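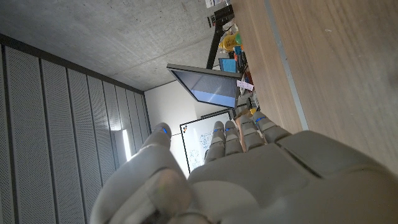

Football Coaching, Unit 3: Defending in Wide Areas

Last updated: 30 April 2020

Print this page | E-mail this page

Read this before the practical. The video clips for the unit are from the July match between Loltum and Nemevance, which Loltum lost after leading at the half.

1. The fullback's starting position

When the ball is on the far side, the fullback tucks in level with the center backs. The common mistake is standing too wide and leaving a gap inside. Watch the Loltum left back on the first goal. He is marking the touchline – the winger he should be tracking has already moved inside him.

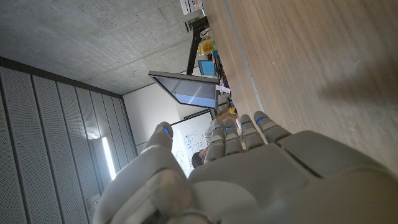 As the ball travels across, the fullback moves while the pass is on its way. He should slow down for the last few steps and get side-on. A defender who arrives at full speed is easy to beat.

2. Two against one

Nemevance overlapped on nearly every attack. With 2 attackers coming at him, the fullback has these options:

- Delay, drop off and wait for the winger to get back
- Show the ball inside, if a midfielder is covering
- Step in early, only if the first touch is poor

Talk matters here. The nearest center back makes the call, and it should be one word.
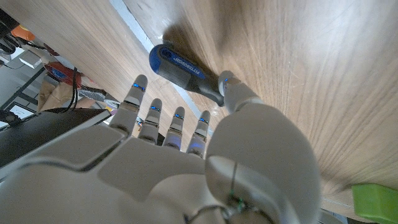

3. Defending the cross

Full teams of 11 are not needed to practice this. Use half a field, a back four and a goalkeeper against five attackers. Defenders should be able to see both the ball and their player. If they can't do both, they get goal side first and worry about the ball second.

For the practical

Bring a one-page session plan on section 2. The Mabuza drill sheet may be used as a starting point – change the field size to suit your group.

Print this page | E-mail this page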